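Ticket 248: planner drops the second arm's goal after a scene refresh
Opened by: Laurinda Valente
Component: Hitbridge planning server
Status: open, assigned to Abdelghani Ashour

With both arms enabled, the server accepts two goals and executes only the left one. The log shows "goal superseded" for the right arm and no error code. Happens on the Markcombe cell with the stock config.

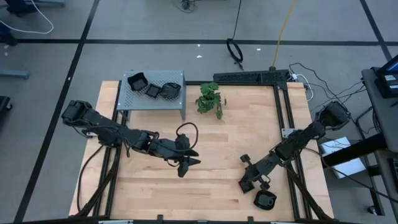 Restarting the server clears it until the next refresh. Timeout is 2,000 ms on both arms. Raising it made no difference.

February 2, 2020, Ashour:
Refresh rebuilds the collision map and reuses the same goal ID for both queues. Please try branch Sitis with queue locking on.
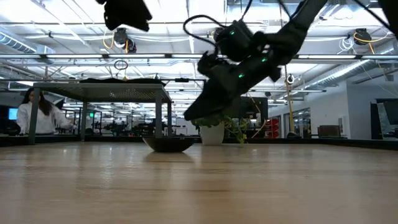 Valente:
Sitis build installed, goals now keep separate IDs. Remaining problem is the collision map. The plant in the white pot has thin vines drooping toward the tabletop, and the map boxes pot and vines as one solid, so approaches to the bowl beside it get rejected. Can the padding be set per object? It is 8 cm globally.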